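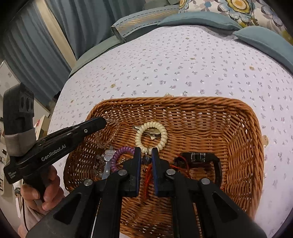

What is demonstration gathering?
It is the recording of people doing ordinary tasks by hand, so that a learning system can later copy the way the tasks are done.

Overview
Demonstration gathering (also example gathering) supplies the material from which a robot policy is trained. In the hand-held form, the person works with two grippers, one in each hand, and each device keeps a record of its own movement, of the opening of its jaws and of what its camera sees. No robot has to be present. One complete run of a task, from first reach to release, is called an episode.

Task families
Tasks are grouped by the kind of object. Small accessories form a family of their own, as they are light, tangled and often transparent. A hair tie changes shape when it is pinched, and a string of clear beads may show the background through it. Typical actions are picking a single piece out of a basket, holding it free of the others and passing it from one gripper to the other. In the picture that follows, a keychain with two clear crackled beads is lifted above the basket by its center.

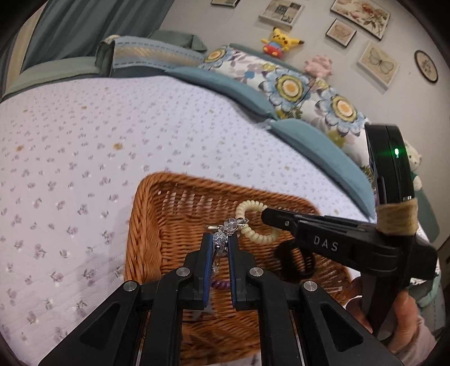

Collection in homes
Early sets were mostly made on laboratory tables. Veronika Fekete argued in the Baltbridge handbook that a model trained on plain tables learns the table also, and that patterned cloth, pillows and wall pictures should stay where the household keeps them. The Solcombe set, prepared by Gizella Vincze and Andor Takács, follows this rule and contains 304 episodes from bedrooms and kitchens. A session there lasts 45 minutes - longer sessions gave slower and less careful hands. Bead strands are gripped near one end, with the tip standing a little above the jaws,

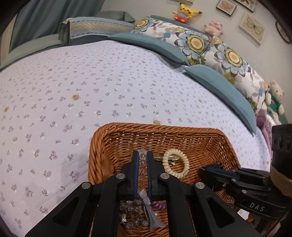 and the second gripper stays close to the basket, ready to help if the pieces catch on each other. Failed grasps are kept in the set but receive a separate label.

Review and labeling
Each episode is watched once at full speed and once slowly. The reviewer marks the start, the first contact and the release, and writes a short sentence naming the object. Lucimara Andrade proposed that the sentence should use the words of the household and that "hair tie" is better than a catalog name. Episodes where the object leaves the camera view for a long time are sent back.

Criticism
Benedek Vincze has objected that 32 episodes per object, the number used at Solcombe, is too few for transparent items. The Brorkinow group asks for about 500, but accepts shorter ones. The question is still open.

See also
Imitation learning; Parallel gripper; Fülöp notation (episode labels)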